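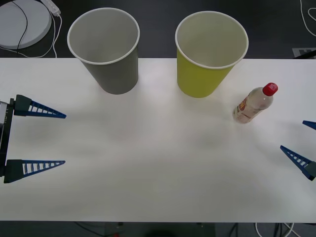 Why can't I just record one perfect run and copy it a few hundred times? A reader of the last version of this guide asked me that, and I get why. Recording is slow! But copies teach the policy one path through the air, and the first time your bottle lands an inch over, it reaches for where the bottle used to be. So we record real runs, each a little different, and this section gets you through your first batch.

Section 3: Recording your first batch

Before you begin, finish the arm calibration in Section 2 and leave both arms powered. The Larno recorder should say READY on both sides. If one side says WAIT, give it a minute before you start unplugging things (I never do, and I always regret it).

1. Open a new session and type the task in plain words. I write "pick up the bottle" and leave it there. Long task names get chopped in the Falledden export.

2. Set out your objects. Move every one of them between runs, and turn the bottle too — standing, lying down, cap toward you, cap away.

3. Open the fingers all the way and press Start. Wait for the beep before you move the leader arms. Anything you do before the beep isn't saved.

4. Bring the fingers in slowly and line them up below the cap.

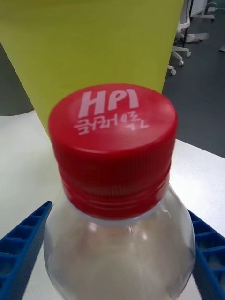

5. Close until you feel the leader handle push back, then stop squeezing. Keep the lift smooth. A wobble is fine and I keep those runs, but a drop gets marked as a fail with the left pedal.

6. Set the object down, open up, back away, and press Stop.

Note: Don't delete your fails. The Niskanen trainer reads the fail mark and sorts them into their own folder. My first good batch came to 363 runs, and I still go back to the bad ones.

Caution: Keep your hands off the table between the beep and Stop. If you need to reach in, press Pause first and wait for both sides to say HELD.
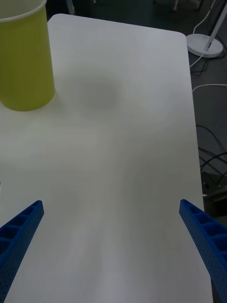
Checking the wrist views is the part I used to skip, and it cost me a whole Tuesday at Akthorpe. Play back at least one run from each wrist before you go on. You want both fingertips in view with open table between them, and it's okay if a cup only makes it partway into the corner. Cables on the floor past the table edge are okay in the picture too, but keep them where they are for the whole batch. If a fingertip is missing, go back to Section 2 and redo the camera mount.

7. Happy with the playback? Press Save Batch and leave the recorder alone until the bar fills up. Mine stopped at 1262 files once and I thought it had frozen — it was still writing.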